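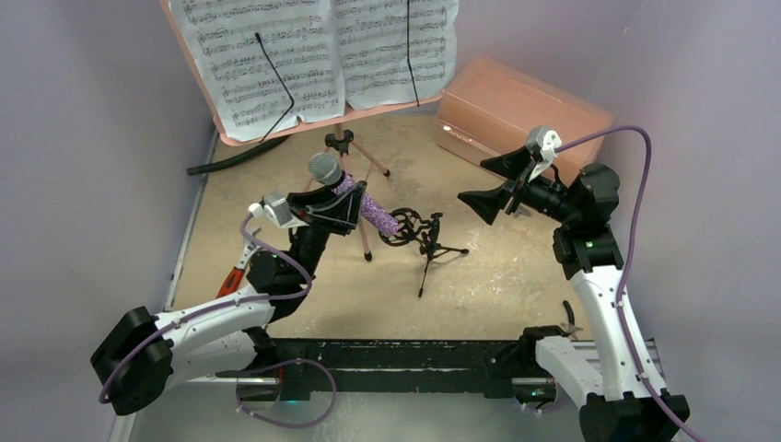 floreck86
Posted Friday, October 19, 2018
I'd skip the Cullinane book if you're coming back after a long break. The first 5 studies are fine, then it jumps straight into three flats.

OP
It's what the shop in Torstead had. I used to play clarinet in school and I can still read treble clef. Mostly I want something to do for 40 minutes after dinner.

reedbox
Disagree with floreck. I restarted on Cullinane in February and the jump is not that bad. Play the flat keys slow and leave the trills out.

floreck86
Leaving things out is how I ended up with bad habits. Long tones and scales first, then a book.

reedbox
I quit twice doing only long tones. You need a tune now and then.

OP
What about reeds? I bought a box of 3.

reedbox
Strength 3 or three reeds? If it's strength, go down a half until your lip comes back.

OP
Strength. Okay, will swap them.

kiltatport_winds
2.5 is plenty - and keep two going so you can switch off. Also the Kiltatport community band takes people who are rusty. Third clarinet parts are easy.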